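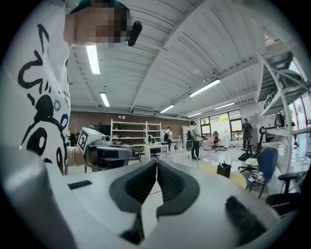
Handheld gripper kit: planning for the next purchase
7 November 2023

Purpose of this entry: get the spending list for the next round into one place before the request goes in. Earlier numbers are scattered over three pages of this notebook and a spreadsheet that only opens on the old laptop. Anything marked OPEN still needs an answer.

Budget line

Total available for handheld hardware through March is $4,000. This does not include headsets, which sit on the recording line, or desk and storage items, which Claston pays for as part of the room. Freight counts against us. Last order it was left out of the request and we ended up over, so it goes in at the start this time.

Nothing carries over after March. Anything with a long lead time has to be ordered first, even where the need is less pressing.

Finger pads

The soft ribbed pads are the consumable that matters. We treat them as wear parts and should budget them that way instead of buying a few when somebody complains. What we look for at inspection:

- ribbing worn smooth toward the tip
- pad lifting at the back where it meets the housing
- tips that no longer line up when the fingers close
- lint and fiber packed into the texture

Lint by itself is not grounds for replacement. Clean, check again, then decide. I have found pads in the discard box that only needed cleaning.

Two sources. Pindton sells them in matched sets only. Sjöberg sells singles, at a higher unit price, and says it holds stock. If we mostly replace both sides together, Pindton is cheaper. My log from the summer doesn't record which side failed, so I can't show it either way. From today the log gets a column for side.

Tentative: Pindton for the main order, a small number of Sjöberg singles as backup. Do not mix makers on one gripper. The Sjöberg pad is slightly stiffer and the pair closes off center.

OPEN: does Pindton's matched set include the fasteners? The quote says "complete," which could mean anything.

Thin string and cord

Small money but it holds up sessions when it runs out. Red shows up well between the dark pads, so stay with red for thin-object work. Buy one large spool. The small reels cost more per foot and disappear into drawers.

Marker cubes

The white cubes with printed black markers are made in house, so the cost is filament, print time and label stock. Points to settle before making another batch:

1. Face print. Matte only. The overhead tubes put a glare band across anything glossy.
2. Marker IDs. Keep one list. Two cubes with the same ID were found in one bin in the spring and we lost an afternoon to it.
3. Mount. The current knob works but is easy to overtighten. Try a printed stop under it before paying for a different fastener.
4. Spares. Print a spare with every new unit and store it with the same ID, bagged and labeled, so it can't go into service by accident.

No purchase needed except label stock. I would put that on general supplies if it is allowed. OPEN, ask Korkor Amoah.

Complete units

One more complete gripper is the largest item. Istport quoted $1,000 per unit, delivered, with wall charger. Buying 2 would use half the line. Korkor wants both now, on the grounds that a single spare gets absorbed into normal use within a month and then there is no spare. That matches what happened last year. My preference was to buy one and put the rest into pads and cables.

After going through it again I lean her way, with a condition: the second unit is tagged as a bench spare, and it goes out only against a signed line in this book. Without the tag we are just adding capacity and calling it cover.

Housing color is not a reason to pay more. Istport has an uncharge for the white shell. The gray and black body does the same job. The only argument for white is that cracks and dirt are easier to spot at inspection, and I don't think that covers the difference.

Cables and charging

Current practice is that cables end up on whatever flat surface is nearest, chairs included. This costs us connectors. Requesting:

- right-angle cables, short, for the bench
- straight cables, long, for the floor area
- one powered hub per charging position
- hook-and-loop ties, one roll
- two shallow bins with dividers

Sjöberg's price for this group as a bundle is $459. I priced the parts separately and got nearly the same total, so take the bundle and save the paperwork. Check the plug type on the hubs before confirming.

Bench time

Not a purchase, but it belongs in the plan. Every added unit adds inspection and cleaning time, and at present that is done between sessions by whoever is free. If both Istport units come in, I want a fixed slot for it, with the log filled in at the bench. Parts ordered from guesswork are how we got a drawer of the wrong pads.

Order of ordering

First: Istport units, longest lead time.
Second: Pindton pads, once the fastener question is answered.
Third: Sjöberg bundle, plus backup pads in the same shipment to save on freight.
Last: string, label stock, ties if the bundle is short.

Freight reserve stays untouched until all three main orders are confirmed. Whatever is left goes into more pads.

To do

- Send Pindton the fastener question and ask for shelf life on unopened pads.
- Get Istport's quote in writing, with the expiration date on it.
- Ask Claston whether the bins count as room storage.
- Add the side column to the wear log.
- Korkor to check the marker ID list against the cubes in service.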